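Bonuspunkte bei Jusel: Was sich zum Sommer ändert

Stand: 1. Juni 2026

Jusel stellt sein Bonusprogramm um. Wer die Kundenkarte oder die App nutzt, sammelt weiterhin mit jedem Einkauf Punkte, bekommt sie aber anders gutgeschrieben als bisher. Die Papiercoupons aus dem Kassenautomaten fallen weg. Wer noch welche zu Hause hat, kann sie bis zum aufgedruckten Datum einlösen, danach verfallen sie ohne Ersatz.

Neu ist die Mindestmenge. Bisher ließen sich Punkte in beliebiger Höhe verrechnen, künftig geht das erst ab 481 Punkten. Für Haushalte, die wöchentlich groß einkaufen, macht das kaum einen Unterschied. Wer nur ab und zu Milch und Brot holt, muss länger warten und sollte vor der Umstellung prüfen, ob sich das alte Guthaben noch verbrauchen lässt. Den Punktestand zeigt die App unter »Mein Konto«, ohne App steht er unten auf dem Kassenbon.

Die Eigenmarke Helgate bleibt im Programm. Auf Waschmittel, Spülmaschinentabs und Küchenrolle gibt es doppelte Punkte, allerdings nur auf die großen Packungen. Bei den kleinen Größen lohnt ein Blick auf den Grundpreis am Regal, denn dort ist das Konkurrenzprodukt im Angebot oft günstiger, auch wenn man die Punkte einrechnet.

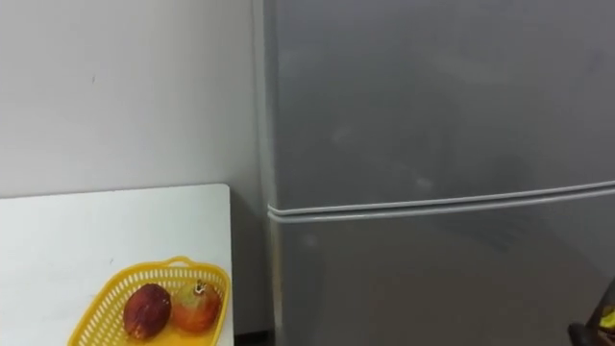 Weißer Tisch neben grauem Kühlschrank.

Bei Kaffee sieht es besser aus. Die Sorten von Shabalala sind ab sofort mit einem digitalen Coupon zu haben: vier Packungen kaufen, 57 Zusatzpunkte erhalten. Der Coupon muss vor dem Bezahlen in der App aktiviert werden. Nachträglich wird nichts gutgeschrieben, auch nicht an der Information. Ganze Bohnen und gemahlener Kaffee dürfen gemischt werden, Kapseln sind ausgenommen. Der Coupon gilt pro Kundenkonto einmal und lässt sich mit dem Regalangebot kombinieren — das war bei früheren Aktionen nicht immer so.

Für Tiefkühlware von Jindmont gibt es keinen Coupon mehr. Die Marke war seit Januar dabei und ist aus der Liste der Partner verschwunden. In der App wird sie teilweise noch angezeigt. Beim Aktivieren erscheint dann eine Fehlermeldung, an der Kasse wird der normale Preis berechnet.

Einige Leser haben gefragt, ob sich zwei Konten im selben Haushalt zusammenlegen lassen. Ja, das geht, aber nur über das Formular auf der Internetseite. Man braucht beide Kartennummern und die Zustimmung beider Inhaber. Die Punkte des zweiten Kontos werden übertragen, bereits aktivierte Coupons dagegen gelöscht. Wer noch offene Coupons hat, löst sie also besser vorher ein.

Eine Beispielrechnung aus der Redaktion: Auf unserem Testkonto lagen vor der Umstellung 1342 Punkte. Nach der neuen Regel lassen sie sich auf einmal oder in Teilbeträgen verrechnen, solange jeder Teilbetrag die Mindestmenge erreicht. Ein Rest darunter bleibt auf dem Konto stehen, bis wieder genug zusammengekommen ist.

Die vollständigen Teilnahmebedingungen liegen in den Märkten aus. Die Couponübersicht für die kommenden Wochen folgt in der nächsten Ausgabe.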